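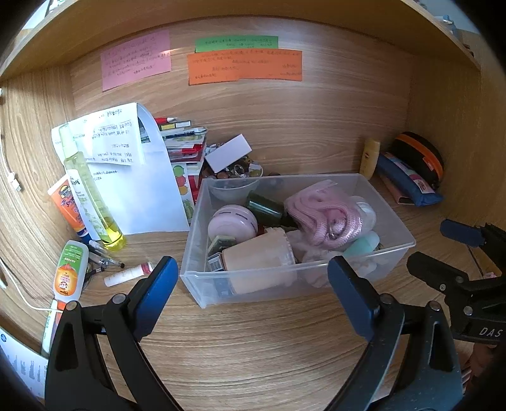

Last updated: July 27, 2024

Every July our little workshop at Fasano sits down to plan next year's equipment, and every July I make the same plea, so forgive me if you've heard it. Please, before we spend the lot on another arm, put money aside for the pads!

A gripper is a lovely thing to buy and a dull thing to keep going. We run two Hiltanen pairs, and the rubber on the jaws lasts us around four months of ordinary desk clutter – sunscreen tubes, pens, lip balm, a clear plastic box full of bottles and jars. My colleagues favour the new Jara model, and I do see the appeal (the catalogue is gorgeous). But a dear machine with tired rubber is no use to anyone.

I'd sooner we bought spares for both pairs, booked the Amon service, and looked at the Jara again once we've had a year of proper repair bills to go by.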